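Kitelden Block-to-Bowl

README and data card, release 2
Maintainer: Afia Korletey
Last updated: 12/12/2024

Summary

Kitelden Block-to-Bowl is a set of tabletop manipulation episodes collected with a single arm and a parallel two-finger gripper. Each episode pairs a short written instruction with synchronised joint states, gripper commands and video from a fixed camera. It was built to test Quansah, our method for relabelling failed or off-target placements with the instruction they would have satisfied. The release holds 3,816 episodes, of which 3,215 are in the training split. The remainder are held out for evaluation and should not be used for tuning.

What changed in release 2

Gripper commands are now stored as target widths in metres. Release 1 stored them as normalised values, and the scaling differed between the first and second collection blocks. Timestamps have been moved to a common clock. Episodes where the arm faulted before reaching the block have been removed.

The object and bowl names in the instruction field have been standardised. Release 1 used "grey", "gray" and "silver" for the same bowl. All three now read "grey". The red bowl is always "red", although its colour is closer to salmon or coral in the video.

Task

The operator or policy is given an instruction naming a block and a destination bowl. The arm picks up the block, carries it to the bowl and releases it. An episode counts as a success if the block is at rest inside the named bowl when the episode ends. A block resting against the outside of a bowl is a failure, as is a block in the wrong bowl – the second case is the one Quansah relabels.

Bowl positions are re-drawn between episodes. Bowls may be placed close together, and no minimum gap is enforced. From the fixed camera the grey bowl can stand in front of the red one with the two rims nearly meeting, and a policy that relies on this view alone has to judge depth from very little. The block is often held near the far side of the table during the carry, with the bowls well over to the left.
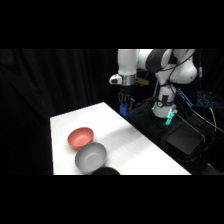

Fields

episode_id: string, unique across both splits
instruction: string, as given to the operator or policy
relabelled_instruction: string, empty unless Quansah produced one
joint_positions: float array, radians
gripper_target: float, metres
video_fixed: path to the fixed camera recording
outcome: one of success, wrong_bowl, outside, dropped
source: teleop or policy

Video is recorded at 15 frames per second. Joint states are logged at a higher rate and have been resampled to match the video. The raw logs are available on request.

Labelling

Outcomes were assigned from the final second of video by one annotator and checked by another. Disagreements were settled by replaying the whole episode. Relabelled instructions were generated automatically and were not edited by hand, so a small amount of awkward wording remains.

Known limitations

All episodes were collected at one station in the Tralthorpe lab, against a black curtain and with a brightly lit white table. Policies trained only on this set should be expected to do poorly with a cluttered background. Shadows on the table vary with arm pose and have not been corrected.

Instructions are in English only and follow a narrow set of templates. Camera extrinsics were re-estimated in March after the mount was moved – use the calibration file that matches the collection block.

Related code

The training scripts are in the Trirncombe repository under configs/block_to_bowl. Run the checksum script before training. Report corrupt files by episode_id to the maintainer.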